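From: Na-rae Kang
To: Pivcombe Home Dyers list
Subject: Re: Madder going brown on the second batch

Woo-jin Ok wrote:

> I followed the madder recipe from the September handout with 500 grams of wool, scoured and mordanted with alum. The first batch came out a good brick red. The second, same roots and same pot, went brown. I had the bath at 180 F both times by my thermometer, but I left the second one for an hour while I was on the phone and it may have climbed. Our water comes off the Dagdag well and leaves scale in the kettle. Is it the heat, the water, or the roots? Also, can I save the brown yarn?

Woo-jin,

My guess is heat first. Madder holds several dyes, and the brown ones come out more as the bath gets hot. I keep mine under 153 F from start to finish, which is lower than the handout says. Chae-won Ra wrote the handout and has told me she is going to change that line.

I don't think the water is to blame. Madder likes some calcium, and people in soft water areas add chalk to get a stronger red. If your well water has iron in it, that would dull the color, so look for orange stains in the sink or tub. If you see them, try one skein in bottled water and compare.

## What I would do next

1. Soak the chopped roots overnight in cold water. Pour off that first water and keep it in a jar if you like oranges.
2. Do a test before you commit a full batch. I use 20 grams of yarn and a small saucepan that never goes back to the kitchen.

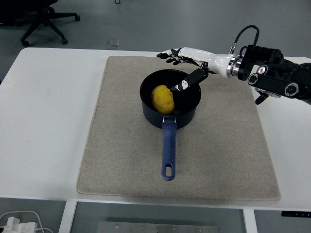 3. Bring the heat up slowly, over an hour or more. Stay with it. Turn the burner off when you are close to temperature and let it coast.
4. Leave the yarn in the bath to cool overnight, then rinse in water of the same temperature.
5. Write down the temperature every time you check it, along with where the roots came from.

## The brown yarn

You can't get the red back. You can overdye it. In-ho Yoo put some brown madder through a weak indigo vat and got a dark plum that she used for a vest. A second madder bath at low heat will warm it up a little, but expect rust.

## Roots

If you bought from Gonena, their chopped root and their powder behave differently. The powder gives up its color fast and needs less time. I strain it through an old stocking or it stays in the yarn for weeks.

Sun-ja Jang is taking names for a shared order of alum and madder. Write to her off list, and say whether you can pick up in Draltness or need it mailed. She needs 7 households to get the bulk price and was two short when I last asked.

Na-rae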